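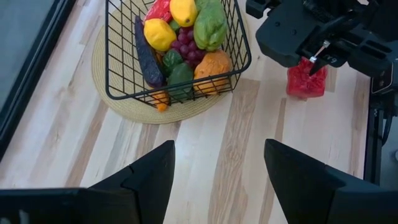

3.2 Household storage survey

We mailed a survey on kitchen storage to 800 homes in Turnow and Gratard, and 781 came back complete. Each home listed the containers kept on or near the main work table. 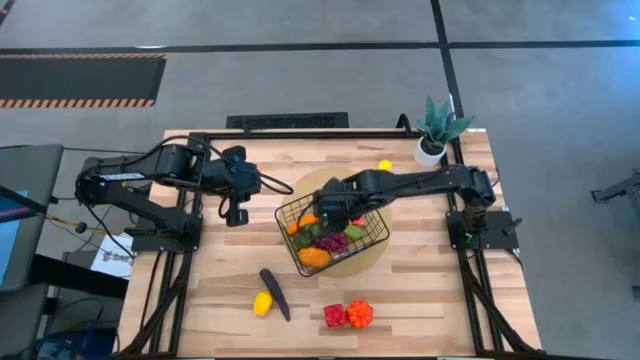 Open storage was the most common type in both towns — 70 percent of homes kept onions or fruit this way. Answers for wire-mesh baskets, such as the black one on the wooden tabletop, were coded apart from those for solid bowls. Lidded bins were left out of Table 2.
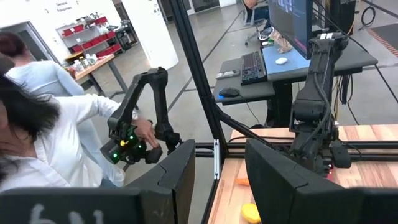 Figure 2. Light wooden tabletop with small orange and yellow objects.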